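Notes for the talk, Tuesday evening, robotics club open night. Speak slowly. Water is on the left side of the desk.

**Start (3 minutes)**

- Good evening, thank you for coming. I am the one who keeps the notebook for the Harkitz project, so tonight I read from it.
- Say what Harkitz is: our second-year project, one robot arm that must tidy a bathroom floor. Small objects only.
- Say who made it possible: the club gave us the room, the Giraldo workshop gave us the arm for one term. Pause for the parents to find a seat.

**Why a bathroom**

- At the first meeting we had 11 ideas on the whiteboard. Most were about kitchens. I was against kitchens, my colour of marker was red, and you can still see it on the board.
- Bathroom objects have long handles and odd shapes. A cup is easy to hold. A brush turns in the fingers when you lift it at the wrong point.
- Do not tell the toothpaste story, it is too long.

**How we teach it**

- One student guides the arm by hand, the other writes down the trial. Then change places.
- We recorded 66 trials in October. We kept 32. The others had a mistake from us: wrong start position, or somebody talked to the driver.
- Explain "driver" for the guests - it is our word for the student who guides.
- The program that cuts the recordings is called Jullix. It was written by last year's group and it has no manual. If a person asks me how it works, I should say that I know only the half of it.

**The sponge brush task**

- This is the task we worked on the longest. Pick up the brush from the floor, carry it to the bin, let it go inside.
- The difficult part is the angle. The fingers close on the shaft, so the head is on one side and the handle on the other, and both are low. If the arm moves sideways too early, the handle scrapes the floor.
- Our rule now: first up, then across, then down. Show with my own hand and a pen.
- Next slide, leave it on while I talk about the bin.

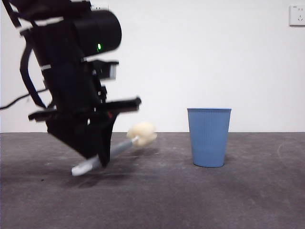
Jhonatan Henao wrote in the margin of my notebook that we should stop praising the grip and measure the release, as a brush that hangs on the rim is a failed trial for him, even when the club claps. He also asked for a heavier bin.

- My answer to this: yes to measuring. From next week the release has its own column.
- On the heavier bin I do not agree yet. A light bin shows us when we touch it, because it moves. Ask the room what they think, hands up.

**What comes next**

- The Alero meet, student class. We enter with two tasks, the brush and one that the judges choose.
- We need one more driver. No experience is necessary, but you must be able to sit still for a long time.
- Sign-up paper is beside the door. Bring back the pen, please.

Questions. If there are none, go to the demo table and start the arm from the home position.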